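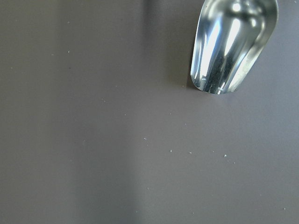
One reader wrote in to say that when the whole house came down with flu last winter, being sick was easier than finding out on day two that there was no soup, no tissues and one clean towel. I laughed out loud, because we've been there too!

So let's get the house ready before the season starts. I do mine in November, on a Tuesday evening with the radio on, and I love it more than any sane person should.

Start with the sickroom. Pick the bedroom closest to a bathroom and clear the nightstand completely. Put in a lined trash can with a lid, a water bottle, a phone charger and a stack of old pillowcases (so much easier to change than a whole bed). Give the sick person their own hand towel, and hang it well away from everybody else's.

Then the kitchen. Rice, oats, broth, crackers, applesauce, honey. I keep four days of very plain food on one low shelf so that even a wobbly teenager can find it.

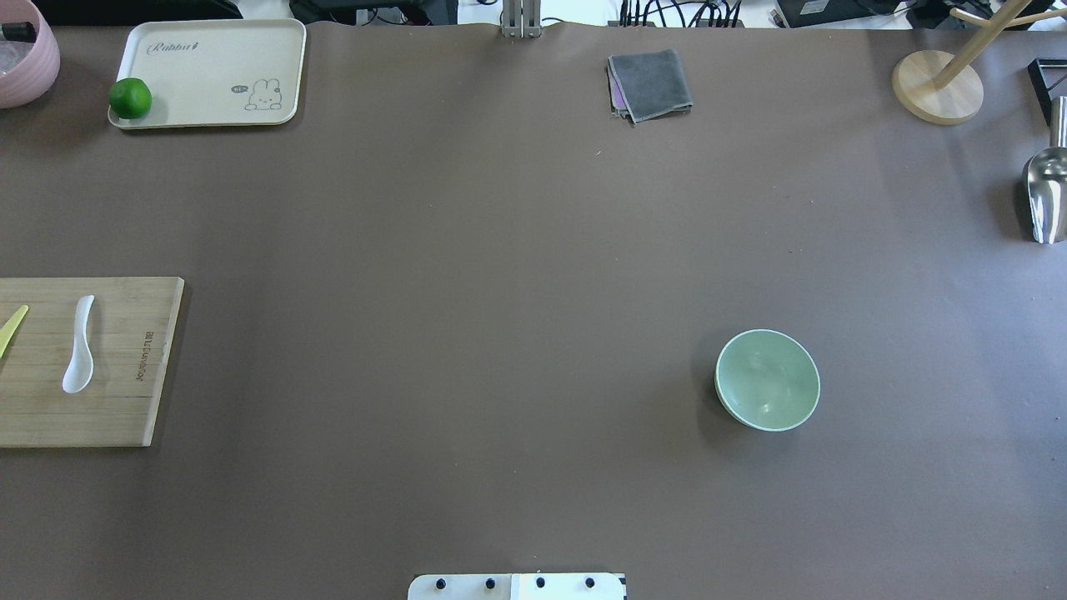 Label that shelf, too, or the crackers will be gone by the weekend. Ours says SICK FOOD in huge letters and it mostly works!

Open a window. Even in cold weather, 15 minutes morning and evening makes a stuffy room feel so much nicer, and you can pile on a blanket while it airs out.

Wash your hands when you leave the sickroom, every single time. Keep the soap full and put a spare bottle under the sink. For doorknobs, faucets and light switches, use your usual household disinfectant and read the label for how long it has to stay wet. Never mix it with another cleaner.

Last thing: write down the numbers. Doctor, pharmacy, the after-hours line, and a neighbor with a car. Ours are on a card inside the cupboard door, next to the list of what everyone takes and when they took it. Do check the date on the thermometer batteries while you're in there. Mine had leaked all over the drawer, and the Lovdale pharmacy was closed by then.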